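Power Adapters and Their Cables: How I Keep Them in Order
Home workshop tips, page 4

My work table is white with a light wood strip on the edge, and for a long time it was the place where every adapter in the house came to rest.

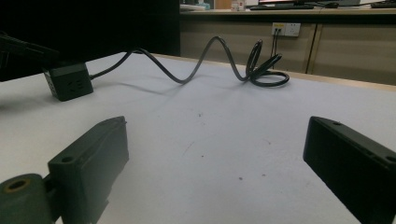 I don't throw adapters away easily, and I think most people are the same. When a lamp or a router dies, the adapter stays. After some years you have a box of black cables which cannot be separated without anger. I started to put mine in order in May and these are the habits that stayed with me.

Unplug and let it rest. If the adapter was working for many hours, it can be warm. I leave it on the table until it is cool, and only then I coil the cable.

Do not wind the cable around the adapter. I did this for years. The cable makes a hard bend exactly where it comes out from the body, and this is the place where it breaks first. Begin the coil a hand's width away from the adapter and leave this first piece soft.

Let the cable choose its direction. A cable that was folded in the factory remembers it. Lay it on the table and look which way the loops want to fall, then follow them. If it stands up in an arch and does not want to lie down, hold it by one end and let the rest hang from your hand for a minute. It will turn by itself and become more quiet.

Make loops as wide as your palm. Smaller is too tight for the thicker cables. Close the coil with a strip of hook and loop tape. I buy the Trumby roll and cut pieces of 30 cm, then cut each one in half. Wire ties from bread bags are not good for this, they press into the cover.

Write on it at once. A small paper label on the cable, close to the plug: the name of the device, and also the volts and amps from the adapter. The print on the adapter is often so small that I need a lamp and my glasses. Never use an adapter with another device only because the plug fits.

Check the cover with your fingers. Pull the cable slowly between thumb and finger, unplugged of course. If you feel a cut or a flat place, or you see a wire, take it to the electronics recycling. In Birden they accept them at the same counter as batteries. I don't repair with tape.

Wipe the table before you begin. Crumbs and dust on a white top stick to older cables, which become a little sticky with age. A cloth with warm water and one drop of dish soap is enough for both, but for the cable the cloth must be almost dry and the adapter itself I only wipe dry.

For storage I use a flat drawer from Itstead with low dividers, one adapter in each place. Zip bags work too. I had a pack of 40 and used more than half.

Next page: screws and small boxes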